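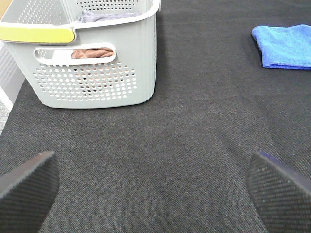 Figure 1. Wrist view, gripper open, basket and blue towel on the mat.

Greenwood Robotics Practicum
Unit 6: Sorting and Placing Cloth
Instructor: Zorica Dumitrescu
Laboratory supervisor: Aníbal Pacheco

Purpose of the Unit

Earlier units dealt with blocks, cups and other rigid parts. A rigid part keeps its shape when it is gripped, and its position can be described by a few numbers. Cloth does not behave this way. A folded towel bends under its own weight, opens when it is lifted from the wrong edge, and catches on the rim of a basket. In this unit each team will teach the arm to pick up a folded cloth and place it in a basket, first by guiding the arm by hand and later by running the trained Rerix controller.

Students are expected to have read the Unit 5 handout on gripper force before the first session. Teams remain as assigned in January.

Workspace

The working surface is the dark gray mat. It should be pulled flat before each session, although small creases are acceptable. Large folds are not, as the fingers may catch on them during a low approach. Containers stand toward the far side of the mat and the near area is kept clear for the approach of the arm.

Each station has two views. The wrist camera moves with the gripper and shows the cloth at close range. The fixed camera shows the mat and the positions of the containers. Check both before recording. A cloth that is plain to see in one view may be hidden by a basket wall in the other.
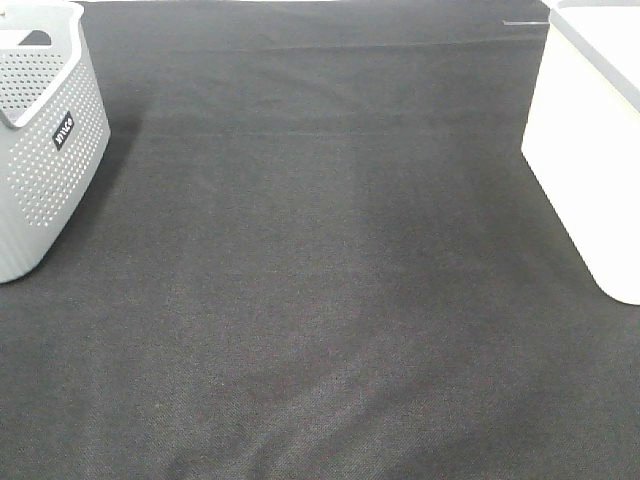
Reading time: 4 minutes

Procedure

1. Compare the fixed view with Figure 2 and set the containers at the two far corners. Exact placement is not required. Moderate variation between runs is useful in training.

2. Place one folded cloth on the mat with the folded edge toward the gripper. Bring the open fingers down on either side of that edge and close slowly.

3. Lift straight up until the cloth clears the rim — do not drag it across the mat — and move over the basket before lowering.

4. Release only when the lower part of the cloth is inside the basket. Withdraw upward with the fingers open.

5. Enter the run in the Urnard log. Runs in which the cloth was dropped, unfolded or left hanging over the rim are to be logged as well and marked accordingly.

Each team records 40 guided runs. The time limit for a single run is 90 seconds. A run that exceeds the limit is stopped and marked incomplete.

Notes on Stacked Cloths

Most errors last term came from the second half of the task, when the basket already held several pieces. A cloth placed on a pile may slide, and the upper layer may spread over those beneath it. Color is then the most reliable cue for the operator, and teams should name each cloth by color in the log.

In Figure 3 the blue cloth lies crumpled across the top of the pile, with purple to its left and pale yellow beneath and to its right. Such a pile is logged as "contained, not flat." It receives full credit for containment and partial credit for order. 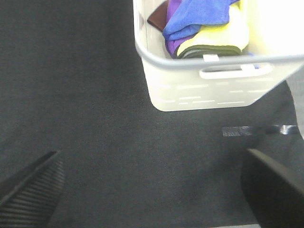
Figure 3. Stack of folded cloths in the basket; reflective tape on the mat at lower right.

Assessment

The unit counts for 40 percent of the practicum grade. The mark is based on the completed log, a short demonstration and a written report of 2 pages. The report should describe one failure in detail, state what was changed afterward, and compare the runs before and after the change. Reports that list only successful runs will be returned.

Teams that wish to enter the Skatamari student contest may use the same recordings. Chiharu Kobori will review entries and should be told of a team's intention before the demonstration.

Safety

Hands stay off the mat while the arm is powered, except when guiding it. One member of each team remains at the stop button at all times. Long sleeves and lanyards must be secured. Faults in the gripper or its pads are reported to Mr. Pacheco and are not to be repaired by students.

Questions about the log may be sent to Giuliana Montoya. The laboratory is closed on Sunday.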